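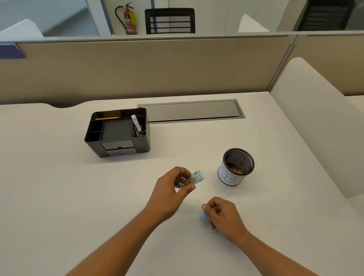

A small glass jar and a round holder marked B.

Filed under: Kids Eat the World > Travel & Food

Last updated: August

How do you find good food in a town you've never been to?

You're on vacation. You're hungry. Your grown-up is staring at a phone. There are 300 places to eat and all of them say they're the best. Help!

OK. First thing. Look for a line. Not a line of people with suitcases, a line of people with shopping bags, or school backpacks, or work boots. Those people live there. They know.

Second thing. What time is it? Every place has its own eating clock. In the port town of Festhorpe the fish rolls come out at 5 in the morning, when the boats get in, and by nine they're gone. Gone gone. If you sleep late you get toast. In other towns nobody eats supper until 10 at night and the little kids are still up running around the square. So ask somebody: when do YOU eat lunch? Then go then.

Third. Short menus. A cart that makes one soup has made that soup thousands of times. A restaurant with 700 things on the menu has a very big freezer.

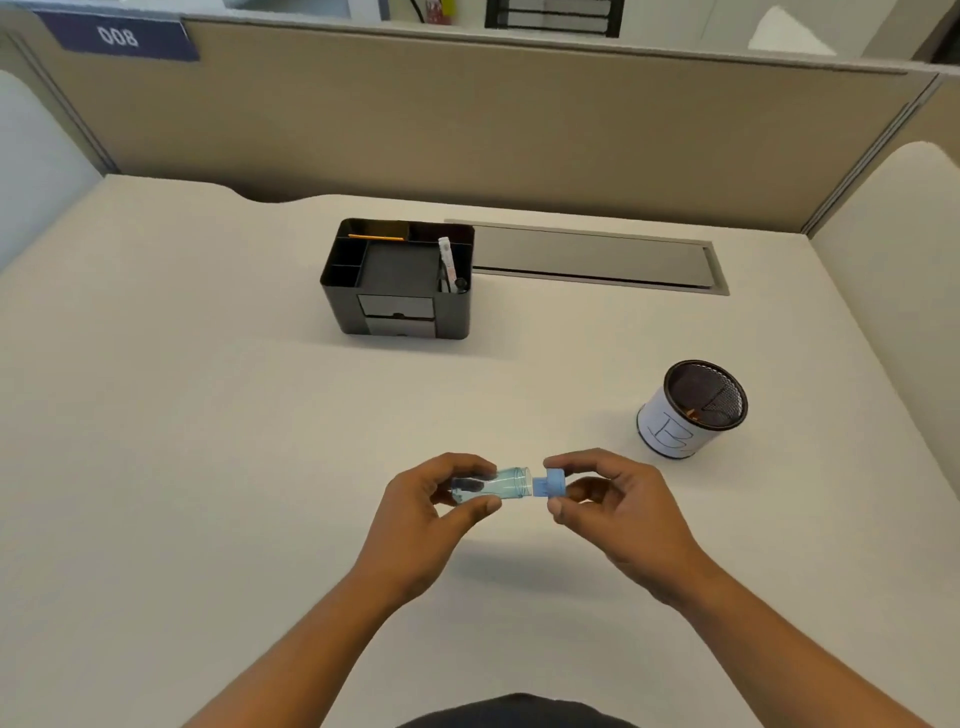
Now, markets. Markets are the best place for kids becuase you can see the food before you pick it. No guessing. Walk all the way around once before you buy anything. (Hard, I know.) Sniff. Look at what's getting chopped up. Then go back to the stall you kept thinking about.

What do you say when you get there? Learn 4 things in the local language:

- hello
- please
- one of those
- thank you

Pointing is fine too. Pointing and smiling works pretty much everywhere.

What if it's spicy? Ask for a tiny taste first. Don't gulp water, it just moves the burn around. Milk or yogurt is better, or some plain bread or rice.

What if you hate it? Happens. Share it, swap it, try something else. Buy small so it doesn't matter much.

Allergies are different, that part's serious. Have a grown-up write down what you can't eat in the local language before the trip and show it every single time. Even at the ice cream place. Even if you went there yesterday.

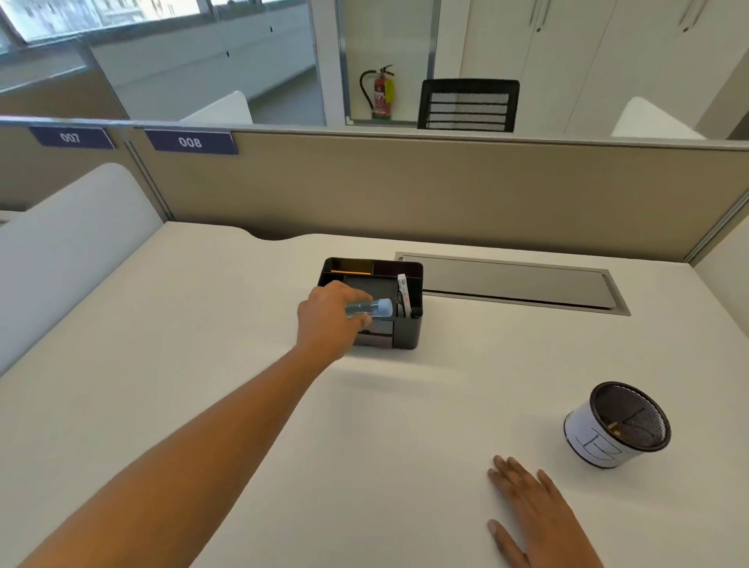

Pui-shan Lo wrote in to say her family always asks the bus driver where he eats, and that's how they found the dumpling window at Briramine, around the back of the station, no sign on it at all. She had the pumpkin ones. She says go before noon.

Good tip! Bus drivers, mail carriers, the person at the hotel desk. Ask them "where do you go?" and not "where should tourists go?" You'll get a diffrent answer.

Words to know

Stall: a little shop in a market, sometimes only a table.
Vendor: the person selling.
Specialty: the thing a town or a cook is known for.

Try it at home: pick a street near you that you never eat on. Walk it at lunchtime with a grown-up. Where's the line?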